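Gomero wrist vision - FAQ
Last edited 25/09/2020, Sindale bench

What does Gomero do?
Takes the wrist camera feed, finds things on or beside a tray, hands a grasp pose to the planner. That's it. Planner is Endport, separate repo, separate bugs.

Do I need Endport?
For motion, yes. Perception runs fine alone, just writes poses to the log.

Why is my mask full of holes near the tips?
Polished metal strips. They pick up colour from whatever's beside them - orange and brown off bread, mostly - and the segmenter thinks it's food. Turn on tip_mask. Off by defualt, sorry. Load your own finger geometry first or you'll mask out half the tray.

Does it cope with printed trays?
Mostly. The tray below has strawberries printed on it and a small twisted pastry partly over one of them. Colour alone won't sort that out, so keep the depth check on.

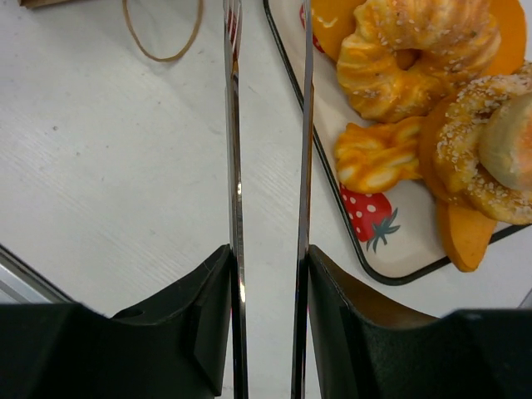

Is the depth check really worth it though? We run Gomero at Dow and turned it off for speed, then got grasp poses on flat artwork all afternoon. Put it back on and the planner calmed right down. Would like to see it on by default.

Fair point. Going on by default in the October build. Until then set depth_check to true in the config yourself.

Frames are slow, what now?
Check crop width. 800 is plenty. Anything bigger and the seeded stuff gets split into lots of tiny blobs anyway.

Stacked items come out as one blob?
Known issue, 189 on the tracker. Drop merge_dist to 2 and try again. Doesn't help much when items are the same colour.

How many retries before it gives up?
Seven. Change it in Endport, not here.

Does the wrist need recalibrating?
After any finger swap, yes. Also after a bump. Run calib_wrist, wait for the prompt, dont touch the table.

Where do logs go?
Same folder as the config. Attach them to the ticket pls, whole file.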